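Hekier > Swap Room > Galleries > Autumn tables

October
By Aino Aaltonen

Quick one, as promised. Pictures and notes from the autumn swap at Hekier, written up on the train with one thumb so forgive the spelling. Over 600 things through the door this time, which is a lot of stuff for one room and a corridor. Thanks to all who carried.

If you're new: bring household bits you don't want, take household bits you do. No money. Anything left at the end goes to Butiteo, who fetch it with the van. Pentti Koivisto and Raili Lahtinen did the tables, Minttu Keskinen did the door, I did the notes and a lot of walking back and forth.

The corridor first. Coats on the left, bags on the right, that was the plan. By ten it was coats on both sides and bags on the radiator. Will get a second rail for spring.

Long table by the window. Crockery. More saucers than cups, as ever. Someone took eleven odd saucers for plant pots and went off very pleased. The green dinner set went in the first 4 minutes, all of it, to a couple just moved in on the hill.

Glass. Put this on a lower table next time, Raili says, and she's right. One jug lost. The blue fishy vase came back again, third swap running, and left again.

Linen corner. Pillowcases, a lot of tea towels, one enormous tablecloth that took two of us to fold. Sheets need labels with the size on PLEASE. We opened and refolded the same double about nine times.

Kitchen drawer boxes. Everything small: peelers, tin openers, lids with no pots. Popular with the children. Pentti sorted them by size first and then by what they're for, and it held till lunch.

Small tables after that. Things that don't belong with anything else, given a bit of space so people can walk round and have a proper look. I like these best. You get odd shapes and colours next to each other and somebody always picks up the one you thought would stay.
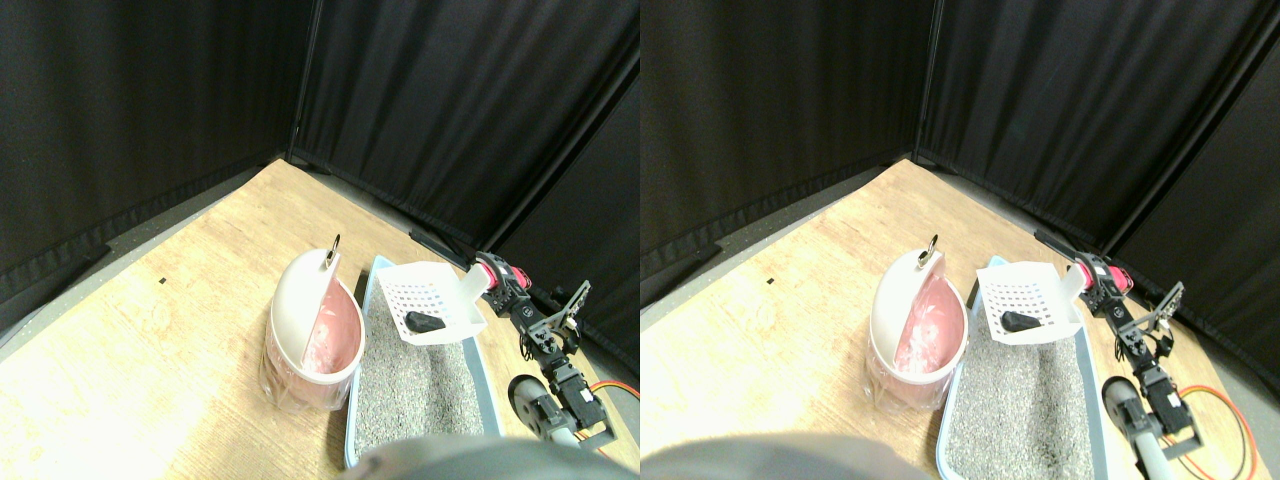

White tub with the red inside, grey speckled mat, and the whitish see-through piece lying over the top end of it. Light wood, black behind.

Good colour, that red. Doesn't shout until you come round to the open side. The mat has a light blue edge down the right, nice against the pale table. Plenty of bare wood left over on the one side, and I wish the other tables had been half as calm.

Books. Four boxes, mostly thrillers and cookery. The cookery went. Valtteri Hyvönen stood reading a book on bread for so long that his tea went cold, then put it back. Then came back for it at three and it had gone. Sorry Valtteri.

Lamps. All plugged in and tried by Pentti before going out, anything that flickered got a red sticker and went under the table. Three shades with no lamp, two lamps with no shade, none of them matching. A woman from Vaher took the lot and said she'd sort it out at home.

Baskets. Nested in a tower to save room. It was taller than Minttu at one point. Came down once, no harm done.

Tins. Biscuit, tea, one for throat sweets with the paint nearly gone. We always say no rust and there is always rust. Wipe them out before you bring them, crumbs got everywhere.

Garden bits by the back door. Pots, a watering can, canes tied with string. The mud stayed outside, mostly.

Toys. On a rug on the floor so the small ones could reach. Jigsaws should have a note on the lid if there are pieces missing, even just "nearly all here". The wooden train went round the rug all morning before anyone was let take it home.

Tea table. Not for swapping!! Two people tried to take the big teapot. It's ours. Raili's cardamom buns were gone by half eleven, next time she's making 200 or so she says, I'll beleive it when I see it.

The packing up. Started at four. Boxes flat against the wall, heavy things at the bottom, soft things stuffed in the gaps. We're short of tape every single time. Newspaper also welcome, the big sheets are best for plates.

Last few bits: one grey glove, a child's wellington (left foot) and a casserole lid are in the cupboard at Hekier. Ask Minttu, she has the key. Someone also left a shopping list with "more saucers" on it, so at least we know where they're coming from.

More pictures to go up when I've been through them. If you've got some of the afternoon, send them over, I missed most of it carrying boxes. Spring swap same room, same door, coats on BOTH rails. Table plan from Pentti after Christmas.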